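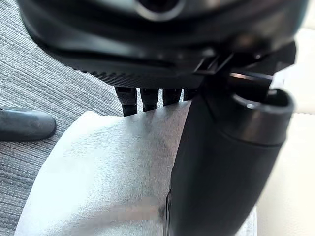
Gripper prongs above a white paper towel

Lists > League Rules > Archive > Tie-breaks and unfinished fixtures

We use cookies to keep you signed in to the archive. By reading on you accept this.

January 6, 2018
Posted by: Furkness League fixtures desk

Subject: Re: [league-rules] Head-to-head order when a match is outstanding

Replying in line where I can. The original message raised more than one point and I have cut the parts about pitch inspections, which belong in the other thread.

> Wisberg and Xavier are level on points in the Dasero table this morning.
> Wisberg have the better goal difference, but the table puts Xavier above
> them. Our manager thinks it is an input error. Can someone correct it
> before the programme goes to print?

It is not an input error. Rule 10 was changed last summer and head-to-head record now comes before goal difference. Xavier won the November match between the two clubs, the return has not been played, and Dasero has therefore placed them first.

Whether it should do that with only one of the two matches played is a fair question. The rule says clubs level on points "shall be placed according to the matches played between them". The word "played" can be read either way. Dasero reads it as any match with a confirmed result. The old spreadsheet waited until both had been completed and used goal difference until then. As far as I can find, the rule change did not discuss the point at all.

> If the order can change on one result, it should not be shown as final.

Agreed, and it isn't final. The public table has no way of saying so at present. The export does have a column called "provisional", set to Y for any club whose place depends on an unfinished pair of matches, but the web page leaves it out. I have asked for it to be shown as a small p after the club name.

> Also, what happens with three or more clubs level? Do we compare them
> two at a time or all together?

All together. Comparing two at a time can give a circle, with A above B, B above C and C above A, and then the order depends on which pair you started with. The method in use is:

- Take every club level on points and build a small table from the matches between those clubs only.
- Rank them on points in that small table, then on goal difference in it, then on goals scored in it.
- If this separates some of the clubs but leaves others level, start again with a new small table for those still level.
- If nothing separates them, go back to goal difference in the full table, then goals scored.

The third step is where most hand calculations go wrong. People carry on down the list with the first small table and do not build a new one. For the 4 clubs that finished level in the lower division last season the two methods gave different orders for the middle places. No promotion hung on it, so it passed without comment.

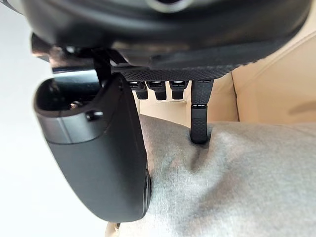 Large black gripper finger under a textured plate

The small table has a further weakness in mid-season. If one club has played all its matches against the others and another has played only one, ranking on points favours the club with more matches behind it. Points per match would deal with this, but it is not in the rules and I would not want it brought in halfway through a season.

> Could we not just use goal difference until the spring?

That would be my preference, and I think it can be done without a rule change. Tables published before the last round of matches have no standing under the rules. Only the final table does. The league could therefore publish on goal difference up to a stated date and switch afterwards - provided the date is printed with the table.

I ran the present results both ways. With 46 matches still to be played across the divisions, almost every group of level clubs has at least one unfinished pair, so the "provisional" mark would appear against most of them. A mark on that many names is not much use to a reader.

Proposed wording, for comment:

"Until all matches between the clubs concerned have been completed, clubs level on points shall be shown in order of goal difference. A match awarded under Rule 2 counts as completed. An abandoned match does not, unless the result has been ordered to stand."

The awarded match sentence is needed. Dasero stores an awarded match with no score, and the import currently treats that as unplayed. It would hold a pair open for ever.

As for the Wisberg programme, print the table as it appears on the site and add "subject to confirmation" under it. The points column is correct in either case.

Please keep replies on the list and trim what you quote.

Fixtures desk
Furkness League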